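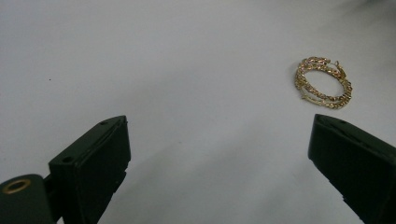
Soledad Escobedo holds that a hoop is the one earring that should never be described singly, as its weight, its curve and the set of its clasp make sense only when compared with those of its partner. The view appears in the notes to the Plitero handlist of personal ornament, and it has shaped the way in which later catalogues treat the form. Most now give a pair one entry and one number, and describe the two members separately only where they differ.

A hoop earring is an ornament for the pierced ear consisting of a ring, or the greater part of a ring, closed by a wire, post or hinge. It is among the oldest forms of ear jewellery and has been made in gold, silver, bronze and many cheaper metals. The present article deals with the twisted or rope hoop, in which the band has the look of strands wound together, and with its stone-set variant.

Name and scope

The term "rope hoop" is used in the trade for any hoop whose surface suggests cord. Some catalogues reserve it for bands made from wires that have been wound together, and call the remainder "rope-pattern". "Braided hoop" and "chain hoop" are found for neighbouring types, and the three are not always kept apart. The Climura word list, revised in April 2022, treats all of them under a single heading and leaves finer division to the cataloguer.

Form

The outline may be a true circle or a slight oval. Oval hoops hang closer to the jaw and are often preferred in larger sizes. The band may keep the same thickness throughout or swell towards the lowest point, and in hollow work the swelling adds little to the weight. Size is measured across the outside at the widest point, with the clasp closed. A measurement taken across the inside is also met with, chiefly in older lists, and should be marked as such.

Construction

The simplest method is to anneal two or more lengths of wire, fix them at one end and turn them together until the pitch is even. The twisted length is then bent round a mandrel and its ends are soldered to the fittings. Hollow bands are formed from thin tube or sheet and are lighter, though they dent readily and are hard to repair once crushed. Cast bands copy the pattern from a mould; the grooves tend to be shallower and a seam may remain on the inner edge.

In the stone-set variant, small faceted stones are placed close together along the band so that little metal shows between them.

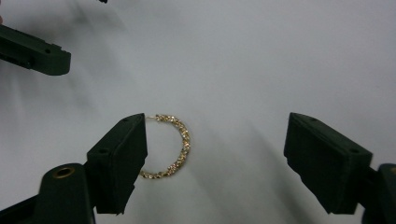
Light then comes from many points at once, and the twist is read as much from the line of the stones as from the metal. Settings of this kind use small beads or claws raised from the band itself. Loss of a single stone is common and is best treated early, as the neighbouring claws are left exposed and catch on hair and cloth.

Clasps

A thin wire which passes through the ear and enters a catch at the back of the band is the usual fastening for light hoops. Heavier ones may have a hinged post that snaps into a notch. The Lobo catch, a folded spring tongue, is found on part of the Flisteck series and is recorded in 5 sizes. Wires bend with use and may be straightened by hand a few times before they weaken — repeated correction at the same point leads to breakage.

Storage and care

Pairs are best laid flat on a plain, soft surface, with the clasps closed where this can be done without strain. Twisted bands hold soap and skin oils in their grooves and should be cleaned with a soft brush and lukewarm water, then dried fully before being put away. Ultrasonic baths are unsuitable for pieces with closely set stones.

See also: Ear wire; Huggie; Torque; Wire twisting; Handlist entry 2662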